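Finger pads: common questions

Do the pads really last 500 grasps?
The supplier says so. We have yet to see it – check at 40.

Can I swap just one side?
You can, but the grip pulls off center. Change both.

Does tightening the screws cure a weak grip?
Rarely. Look at the pads first. 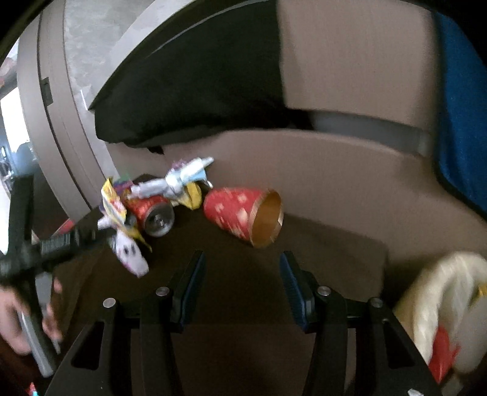 Volladberg Handheld Tools Group

Is litter on a car seat a fair test?
Fairer than foam blocks. A paper cup on its side is harder than the brochure suggests.

Who signs off a repair?
Špela Kelmendi.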